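사내 소식지 '젬머우드 통신' 생활면
2020년 9월 23일

탕비실 전기주전자, 두 번째 장례를 치르다

2층 탕비실의 전기주전자가 또 운명했습니다. 2월에 들여온 그로타드 제품으로, 물이 끓으면 저절로 꺼진다는 것이 자랑이었는데 마지막에는 끓기도 전에 저절로 꺼졌습니다. 기능에 충실했다고 봐야 할지 모르겠습니다.

후임을 두고 의견이 갈립니다. 한쪽은 온도 조절이 되는 아후자 주전자를 밉니다. 녹차는 끓는 물에 우리면 안 된다는 것인데, 정작 탕비실 서랍에 있는 것은 현미녹차 티백 한 상자와 누가 두고 간 둥굴레차가 전부입니다. 다른 쪽은 데스티츠의 900밀리리터짜리 보급형이면 충분하다고 합니다. 컵라면 두 개에 물을 붓고 나면 세 번째 사람은 다시 끓여야 하는 용량입니다.
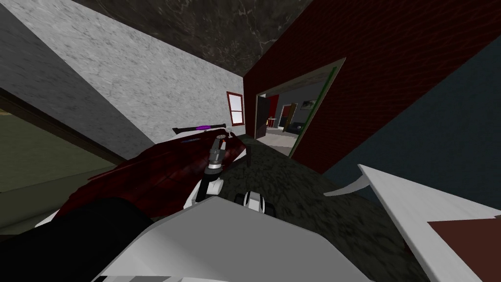 세 번째 사람은 늘 저였다는 제보가 총무팀 쪽에서 들어왔습니다. 점심때 줄을 서 보면 앞사람이 물을 딱 한 모금만 남기고 간다며, 용량부터 키우지 않으면 온도 조절이고 뭐고 소용없다고 했습니다. 한 모금을 남기는 분들은 다 쓴 것이 아니니 채울 의무도 없다고 믿으시는 듯합니다.

석회 문제도 있습니다. 지난번 주전자 바닥에는 허연 것이 지도처럼 앉아 있었습니다. 구연산 한 숟갈을 넣고 물을 끓인 뒤 30분 두었다가 헹구면 됩니다. 다만 헹구는 것까지가 청소입니다. 지난여름 유난히 상큼했던 믹스커피를 기억하시는 분이 많을 줄 압니다.

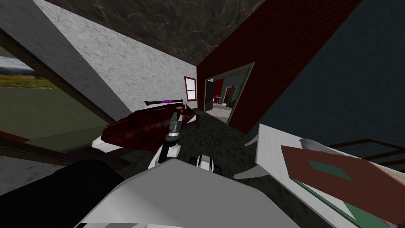

그 커피가 신제품인 줄 알고 두 잔 마셨다는 분도 계셨습니다. 이번에는 구연산을 넣으면 뚜껑에 쪽지라도 붙여 달라고 하셨고, 그 쪽지를 읽지 않을 사람이 누구인지도 짐작은 간다고 덧붙이셨습니다.

희망 기종은 27일까지 탕비실 문에 붙은 종이에 적어 주십시오. 기타란에 '에스프레소 머신'이라고 쓰신 분이 벌써 있는데, 예산은 주전자 예산입니다. 새 주전자가 올 때까지 뜨거운 물은 정수기에서 받으시면 됩니다. 미지근하다는 항의는 이미 접수되어 있습니다.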